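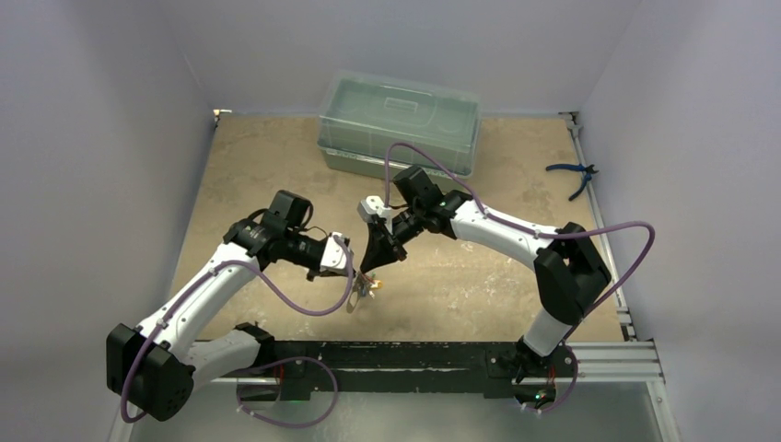

Two robot arms above a tan work surface

Rutesano is a small impact crater on the far side of the Moon. It lies near the eastern rim of the larger and much older crater Wuratley, and its diameter is 8 kilometres. The crater was described for the first time by Teodoro Quiambao, who studied the shadows on its inner walls in order to measure the depth.

The rim is almost circular, with a low place in the north where the material has slid down to the floor. The floor is flat and darker than the land outside. Rays of bright dust go out from the crater to the south and can be followed for 139 kilometres. Such rays become weaker with time under the solar wind and the fall of very small meteorites, and for this reason Rutesano is considered a young crater.

Floarea Preda proposed in a paper of February 13, 2019 that the body which made the crater arrived at a low angle from the north. Her map shows 183 secondary pits, and almost all of them are on the southern side. The age of the crater is still not agreed.

Related articles
Wuratley (crater)
Lunar ray systems
Secondary craters
Space weathering

6 shares | 0 comments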